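From: Teresa Moynihan
To: basketry-and-seating list
Subject: Re: Re: Rush or cane for a chair that gets sat on

Xiuying Fang wrote:

> I've been given a set of 3 dining chairs with the seats gone, and
> before I spend money I'd like to hear from people who have done
> both. The holes for cane are there on two of them. The third has
> plain rails and looks as if it had rush once. My brother-in-law says
> do them all in seagrass and be done with it. He also says the
> kitchen will be finished by February, so I weigh his advice
> accordingly. Is there any sense in making them match?

Xiuying,

Your brother-in-law and mine should meet, perhaps on an island.

Matching is overrated and in your case it would mean filling a row of perfectly good holes, or drilling a row of new ones in a rail that was never meant to have them. I did the second of those once, on a chair from the Lurkov sale, and the front rail split along the dotted line like a book of stamps. It is now a very small bookshelf.

So: cane the two with holes, rush the one without, and put the rush one at the end of the table where the light is poor. Guests look at the food.

For the cane, soak only what you'll use in the next half hour. I know the leaflet from Skenex says to do the whole hank overnight. The leaflet also spells "hank" two different ways. Overnight soaking gave me grey cane that smelt of pond, and I had 100 metres of it.

Peg every hole as you go and don't be tempted to leave the tying off until the end. The back of the seat will look like a dropped plate of noodles either way, but with pegs it is at least a tight one.
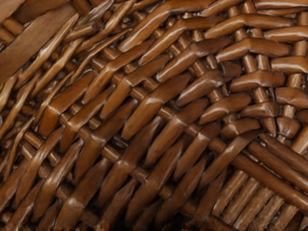

How long does a caned seat last in daily use?

Mine have gone ten years and more in a kitchen, with the usual bottoms, provided people sit on them and don't kneel or stand. The ones that failed early were all stood on by somebody changing a light bulb. Rush goes on a bit longer if the room isn't too dry, and it complains before it gives way, so you get some warning.

As for where to buy, I've moved to Dronero for the cane. They are slow to answer and quick to post, and I'd take that over the other way round. The last coil was even all the way through, apart from a short stretch near the middle that I used for tying. Their catalogue number for the medium is 3283, and do give the number, or they will send you whatever is nearest the door.

Rush I still get in the bundle from Pan, unsorted. Allow 5 evenings for the one seat if you haven't done it before, and keep a towel on your knees. It drips, and the stuff that drips is brown.

Whoever borrowed my shell bodkin after the last meeting, I'm not cross yet.

Teresa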